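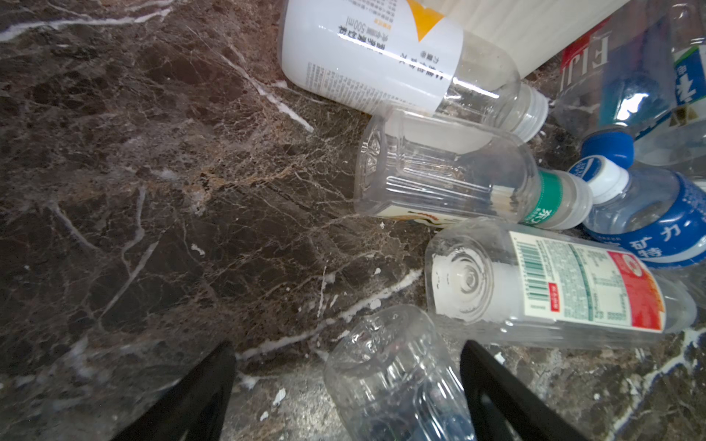
Photo: Renata Núñez

Removing etch marks from dark brown marble

Posted Thu 25 April by Renata Núñez

I have dull spots on a polished brown marble counter with light veins. They don't wipe off. I tried dish soap and a stone cleaner (Mullow), no change. The counter was sealed in January. Does resealing fix this, or do I need to repolish?

kitchenstone_17
Dull spots that stay after cleaning are usually etching. Acid reacts with the calcite and roughens the polish. A penetrating sealer slows staining but does not stop etching, so resealing will do nothing for it. For light etches use marble polishing powder with a little water on a damp felt pad, low speed, 2 minutes per spot, then rinse and dry. If you can feel the edge of the spot with a fingernail, it needs honing first. Test in a corner. Dark stone shows uneven polish more than white does.

Runa
baking soda paste worked for me but mine was granite

Fleketti
Baking soda won't restore a polish. Agree with the powder. Keep vinegar, lemon and bathroom descaler off it, and wait a day before resealing.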